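Cotatham Hall - walk-round safety checklist, with my comments

Done Sunday, September 25, 2022, by me, with Pantelis Christodoulou holding the ladder and the flashlight. I go in the order I walk it, so the numbers don't match the old form. Sorry, Michalis!

1. Front doors and step
OK. Both doors open all the way and the push bar works from the inside. The rubber strip on the step is lifting on the left side again. I pressed it down with my foot and it came right back up, so it needs glue and a weight on it overnight.

2. Exit signs
One out, over the side door. Pantelis swapped the bulb while we were there and now it's fine. We have one spare left in the drawer under the coat hooks.

3. Fire extinguishers
Two checked, the one by the kitchen and the one in the back hall. Needles in the green, pins in, tags readable. The back hall one had folding chairs stacked in front of it (I moved them, and I'd really love it if they stayed moved). Tag on the kitchen one runs out in May.

4. Smoke alarms
Tested all of them with the broom handle. The Galeck in the storage closet is chirpy and I don't trust it, even with a new battery. Replace.

5. Kitchen
Mostly good. Burner knobs all turn off with a proper click, and the hood filter is greasy but not scary. The outlet next to the sink has a cracked cover plate, so I put tape over it with a note saying DO NOT USE. That one goes to the electrician - please nobody fix it with more tape.

6. Hot water
Fine at the kitchen tap. In the restroom it takes forever to warm up, but that's a complaint and I don't have a box for complaints.

7. Floors
Carpet is flat nearly everywhere. One seam by the heater is starting to curl and I caught my heel on it, so I'm marking it as a trip hazard even though Pantelis thought I was being dramatic. The linoleum in the hallway is okay.

8. Tables and chairs
I run my palm over every tabletop and give every leg a wiggle. No splinters, no loose legs. Tops are getting marked up, though, and I'd like us to start putting something down under anything heavy or rough. Two chairs have wobbly backs and are now in the closet with a red ribbon on them. 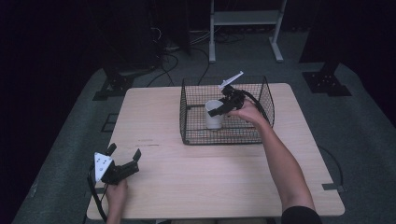
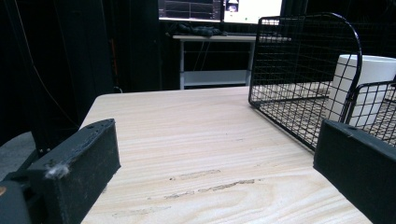 Scratches show in the second photo.

9. Windows
The one nearest the piano still won't lock. I've written this down every time since I took over the list. Kalogeropoulos Glass quoted us 1235 dollars for the whole row, and I think we should just ask them for a price on the one.

10. Storage closet
Better than last time! Paint cans are off the floor and the lids are tight. The stepladder has a bent foot, so we used Pantelis's own ladder. Ours should go to the dump before someone climbs it.

11. First aid kit
Short on the bigger bandages, and the burn gel is expired. I ordered a refill pack from Clandano, and it should fit in the same box.

12. Outside lights and parking
Light by the trash cans comes on at dusk like it should. The one over the ramp flickers. Ramp railing is solid - I leaned on it with everything I've got.

To do first: outlet cover, carpet seam, closet alarm. Michalis Chatzigeorgiou has the electrician's number and said he'd call. The glue for the step is already in my car, so I'll do that one myself the next time I'm over.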